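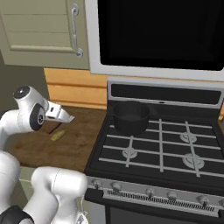
How to build a one-day schedule for a twelve-team ultimate tournament

By Khanyisile Nkuna
Last updated 02/09/2023

This guide sets out a working schedule for twelve teams on 4 pitches in one day. Every team gets the same number of games and every team plays for a final position. It assumes club or development level, a single division, and a site that is available from early morning until early evening.

You will need:
A list of entered teams
Seeding information, even if it is rough
Confirmed pitch hours from the venue
A spreadsheet, or squared paper

Step 1. Fix the slot length

Use 90-minute slots. Each slot holds a game of up to 75 minutes and a changeover of 15 minutes. The changeover covers the spirit circle, clearing the sideline, and a short warm-up for the next two teams.

Do not sell the changeover to make games longer. If games run to 80 minutes, the fourth round starts late and the error is carried through the brackets.

Write down the slot start times before doing anything else:

Round 1: 09:00
Round 2: 10:30
Round 3: 12:00
Round 4: 13:30
Round 5: 15:00
Round 6: 16:30

The last game finishes by 17:45. Check this against the venue booking. Packing away takes time too, and many venues count it as part of the hire.

Step 2. Count the games

Four pools of three give three games per pool, so twelve pool games. Three brackets of four teams give four games each, so another twelve. The total is twenty-four games. Six rounds on 4 pitches also gives twenty-four spaces. The schedule is full and there is no spare slot for a postponed game. If the forecast is poor, decide in advance which games would be dropped (see Step 7).

Step 3. Seed the pools

Rank the teams from 1 to 12. Results from the same season are better than last year's placing, as squads change. Where there is no information, place new teams in the lower half and let them play their way up.

Then fill the pools in a snake:

Pool A: seeds 1, 8, 12
Pool B: seeds 2, 7, 11
Pool C: seeds 3, 6, 10
Pool D: seeds 4, 5, 9

The top two lines follow the usual snake. The bottom line is reversed again so that seed 1 meets seed 12. Some organisers run the snake straight through, which puts seed 9 with seed 1. Either is acceptable. Publish the one you have used.

If two teams come from the same club, put them in different pools. Swap the lower of the two with the nearest seed on the same line. Do not move a team from one line to another for this purpose.

Step 4. Place the pool games

Give each pool its own pitch for the first three rounds. Pool A is on pitch 1, Pool B on pitch 2, and so on. Teams leave their bags in one place all morning and fewer people go to the wrong pitch.

Within each pool, call the teams T (top seed), M (middle) and L (lowest). Play the games in this order:

Round 1: M v L
Round 2: T v L
Round 3: T v M

The game most likely to settle the pool comes last. The lowest seed plays two games in a row and then rests. The top seed has the first round free, so a top seed with a long drive need not be on site for 09:00. Tell them this in writing, and give them an arrival time anyway. 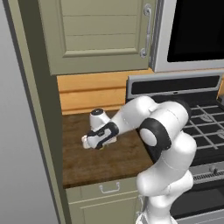 4 min read

Step 5. Place the bracket games

The four pool winners form the top bracket, the four second-placed teams the middle bracket, and the four third-placed teams the bottom bracket. In each bracket, A plays D and B plays C, and then winners meet winners and losers meet losers.

Round 4
Pitch 1: A1 v D1
Pitch 2: B1 v C1
Pitch 3: A3 v D3
Pitch 4: B3 v C3

Round 5
Pitch 1: A2 v D2
Pitch 2: B2 v C2
Pitch 3: 9th place game
Pitch 4: 11th place game

Round 6
Pitch 1: Final
Pitch 2: 3rd place game
Pitch 3: 5th place game
Pitch 4: 7th place game

The top bracket rests in round 5, so both finalists are fresh to the same degree. The bottom bracket finishes in round 5 and can leave early.

There is one weakness. A top seed that finishes third in its pool plays rounds 2, 3, 4 and 5 without a break. With seeding that is close to correct this is rare. If your seeding is a guess, swap the middle and bottom brackets over. The same run of games is then limited to top seeds that finish second, who would play rounds 2, 3 and 4, rest never, and finish in round 5. In other words the problem moves and affects more teams, so leave the brackets as shown unless the bottom teams have asked for a later finish.

Step 6. Set the tie-break order

In a pool of three, each team beating one other team is a common result. Publish the tie-break order before the first pull. The order used here is:

1. Games won
2. Games won between the tied teams only
3. Goal difference between the tied teams only
4. Goals scored between the tied teams only
5. A disc flip between captains

When a step separates one team from the others, go back to step 2 for the teams still level.

Worked example, Pool C:

Karnby 12, Rosano 7
Drumbridge 9, Rosano 10
Drumbridge 11, Karnby 8

Each team has one win. Steps 1 and 2 do not separate them. Goal difference is Drumbridge +2, Karnby +2, Rosano -4. Rosano are third. Drumbridge and Karnby are still level, so return to step 2. Drumbridge won the game between them and finish first. Karnby are second.

A frequent mistake is to go on to goals scored at this point. In the example it would not have helped, as both teams scored 20.

Work out the table by hand once, with made-up scores, before trusting a spreadsheet to do it. Most spreadsheet templates sort by overall goal difference and do not go back to step 2.

Step 7. Decide the cut-down version

If the start is delayed by one slot, drop round 6 and move its final and 3rd place game as follows. Play the top and middle semi-finals in round 4, on pitches 1 to 4. In round 5, play the final, the 3rd place game, the 5th place game and the 7th place game. The bottom bracket is not played, and the third-placed teams are ranked 9th to 12th on their pool results.

This is hard on the third-placed teams, who get two games for a full entry fee. An alternative is to keep all six rounds and shorten every game to 60 minutes, with slots of 75. Six shortened slots save exactly one full slot, so a 10:30 start still finishes on time. Use this version first and the dropped round only if the delay is longer.

Step 8. Write down the time rules

State each of these in the captains' pack:

The game target score
When the time cap is called, and what happens to the point in play
Whether time-outs are allowed in the last five minutes
Whether a drawn game is possible in the pools
Penalty for a late start

Use one central hooter for start and cap. Separate watches on each pitch will drift apart, and teams on neighbouring pitches will hear the wrong signal. Name one person to sound it and one to stand in. On our template the two names go at the top of the sheet: Rizwan Bugti, then Cameron Wihongi.

Step 9. Check the sheet

Go through the finished schedule team by team, not round by round. For each team confirm that:

It appears in two pool games
It does not appear twice in one round
It has a bracket game for every possible pool finish
Its last possible finish time is stated

Then give it to someone who did not build it. Mounir Tawfik checked the version above and found pitches 3 and 4 reversed in round 5, which had survived three readings by the author.

Send the schedule to captains as a fixed document, with a version number in the corner. Print two copies for the control table and one for each pitch. Scores go on the control table copy first and are then put online.

Related guides
Marking out pitches with two tapes
Collecting spirit scores on the day
Schedules for ten teams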